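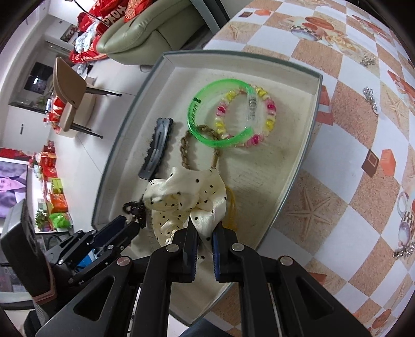 Vy Đoàn asked on our last open day whether the jaws could be trusted with satin, and whether she might bring her own things to try.

She can, and so can you. The Viselik hand-held gripper is shown at work at the Clinden showroom on Friday 8th April. Hair ties, scrunchies, bangles and clips are on the tray for sorting, and Lâm Kiều will be at the table to answer questions.

Viselik hand-held gripper
Two jaws with ribbed pads
Used singly or as a pair
Order code: 486
Supplied by Flasteck

Visitors work the gripper themselves. Each turn lasts 20 minutes – longer if the table is quiet. Soft fabric is the usual starting point, then beads, then thin elastic, which most people find the hardest to pick up.

Spare pads are sold in pairs under code 994 and fit either jaw. Please fit both at the same time.

Orders placed at the open day are sent out the following week. The next demonstration is in November. To book a turn, ring the showroom or ask at the desk.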